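# Chapter 4: Contracts, Squads and the Wage Limit

Most people come to a team sport through the matches. They learn the rules of play, then the names of the players, and only later, if at all, how the players came to be in the squad. This chapter starts from the other end. It deals with the agreements that tie a player to a club, the limits a league may place on what a club spends, and the choices a club has to make once both are in place.

Chapter 3 described how a league is set up and how it shares out television and gate money. You will need the terms *central income* and *home share* from that chapter. You will not need any of the arithmetic, apart from the short table at the end of section 3.6.

## 4.1 What a playing contract contains

A playing contract is an employment contract with some extra parts. It names the club and the player, says how long the agreement lasts, and sets out the pay. It also says what the player must do (train, play when picked, follow the medical staff's instructions, attend a set number of club events) and what the club must do in return.

Pay normally comes in several forms. The **basic wage** is paid whether or not the player is picked. The **appearance fee** is paid for each match in which the player takes the field. The **signing payment** is a lump sum handed over when the contract is agreed, though many clubs spread it over the life of the contract for accounting purposes. **Bonuses** depend on something happening, such as promotion, a number of tries or goals, or selection for a representative side.

The headline figure reported in the press usually adds all of these together over the whole term and assumes that every bonus will be earned. It is a poor guide to what the player will receive. A better one is the **secured amount**: the part the club has to pay even if the player is injured in the first week or released early. Two contracts with the same headline figure can have very different secured amounts.

Throughout the chapter we use a made-up league of the usual kind, in which Korncombe, Allis, Mrema and Nelus are four of the clubs. Korncombe is a rich club with a large ground. Allis has a good youth system and little cash. Mrema has recently been promoted. Nelus finishes in the middle of the table most years and would like to finish higher.

## 4.2 Squad size

The league allows each club to register 30 senior players. This number matters as much as the money does. A club that is short of cash may still have empty places, and a club with cash to spend may have no place to put a new player.

A squad of 30 has to cover every position, with enough cover for injury and suspension. In rugby, where the front row is worn down faster than the backs, a club will usually carry more players than it seems to need there. In football the same is true of central defenders over a long season, though less so. The goalkeeper is a special case. Only one plays at a time, and yet most clubs register three, the third of whom may go a whole season without a match.

Players under a certain age are often left out of the count. This is meant to encourage clubs to bring on their own players, and it does, but it also leads clubs to hold on to young players whom they have no plan to use. Section 4.6 returns to this.

## 4.3 The wage limit

A wage limit is the most a club may spend on its registered players in one season. Leagues set it in one of two ways.

Under a **fixed limit**, every club has the same ceiling. Korncombe and Mrema may spend the same amount, although Korncombe takes far more at the gate. The aim is to keep the league close.

Under a **proportional limit**, each club may spend up to a stated share of its own income. Korncombe may then spend a good deal more than Mrema. The aim is to stop clubs from ruining themselves, and a close league is a secondary matter.

A limit may also be **hard** or **soft**. A hard limit cannot be broken at all: the league refuses to register the player. A soft limit may be broken at a price, usually a charge that rises with the size of the overspend, or the loss of league points.

Suppose the limit is expressed in units, so that we can leave currencies out of it. Our league has a hard, fixed limit of 2000 units. At the start of the season Nelus has agreed wages of 1396 units. It therefore has 604 units left. That figure is called the club's **room**.

Room is not the same as cash. Nelus may have 604 units of room and no money in the bank, or a full bank account and no room at all. Students often mix these up, and so do newspapers. When a report says that a club "cannot afford" a player, the first question to ask is which of the two it is short of.

## 4.4 Why the less noticed positions are hard to price

Goals, tries and runs are easy to count, and players who produce them are easy to price. Much of what wins matches is harder to see. A prop who holds up his side of the scrum, or a full-back who is always in the right place and so never has to make a last-ditch tackle, leaves little behind in the match record.

Clubs deal with this in different ways. Some rely on their coaches' opinions, gathered after each match on a set form. Some keep their own counts of things the official record leaves out. Others look at how the team does with and without the player, which sounds sensible but needs a great many matches before it says anything firm. If the player is rarely absent, there may be almost nothing to compare.

Because these positions are hard to price, the going rate for them tends to be set by a small number of earlier deals. When one club pays a high wage to a defender, the next defender's agent will bring that contract to the table. A club that signs its own players early, before such a deal is struck elsewhere, can save a large part of its room. A club that waits will sometimes pay for the delay.

Allis follows the early policy. It offers new terms to most of its young players with a full year still to run. It gets some of these wrong, and pays wages for a season or two to players who have not improved. Korncombe waits until the last few months, knows more about each player by then, and pays more for the ones it keeps. Neither policy is better in all conditions. Much depends on how fast wages in the league are rising.

## 4.5 Extending a contract

An extension adds time to an existing contract. It may leave the present terms alone and add new seasons at the end, or it may tear up the remaining seasons and replace them with a fresh agreement. The second is more common, because the player usually wants a rise at once.

From the club's side, an extension does four things:

- it fixes the player's wage for a known period
- it keeps up the fee the club could ask if it sold the player
- it uses room in future seasons, which the club may later want for somebody else
- it tells the rest of the dressing room what the club is willing to pay

The last of these is the hardest to put a number on. A club that extends a senior player's contract just before he begins to decline will be asked for the same treatment by others.

Work through the following case. Nelus has a defender with one season left at 90 units. He asks for 130 units a season over four seasons, replacing his present terms. The club could offer 110 units over three seasons. It could also let him play out his last season and take its chances. Before reading on, write down what Nelus would need to know in order to choose, and mark which of those things it could find out by Wednesday if the agent wanted an answer by then.

Most students list the player's age, his injury record and the wages of similar players elsewhere. Fewer list the state of the club's youth side, or the number of other contracts that end in the same summer. Both belong on the list. If eight contracts run out together, Nelus may have plenty of room and still be in a weak position, since it will be bargaining with eight agents at once and cannot let all eight players go.
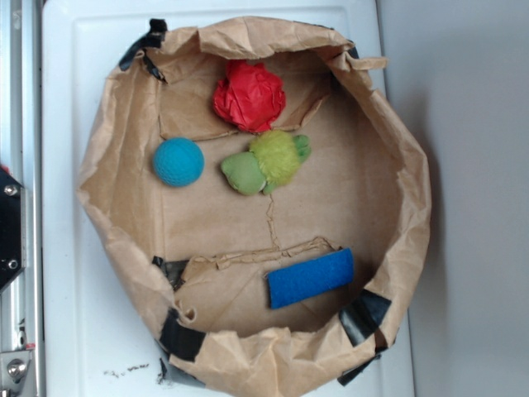
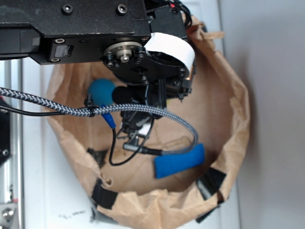
Mrema's answer, when this case was put to the club, was that it would let the defender play out his season. A promoted side does not know which division it will be in a year from now, it said, and a four-season promise at top-division wages could sink it if it went down. It would accept losing him for nothing. It added that it would offer 110 units straight away if he agreed to a lower wage in the event of relegation, and that in its experience agents turn that down the first time and come back to it.

A term of that kind is called a **relegation clause**. It is the first of the conditional terms covered in section 4.6, together with release fees, option years and the rules on players below the age limit.

### Terms to learn from this opening section

**Room:** the wage limit less the wages already agreed.

**Secured amount:** the part of a contract the club must pay in any event.

**Hard limit, soft limit:** see 4.3.

**Option year:** a further season that one side may choose to add. Say which side, whenever you use the term.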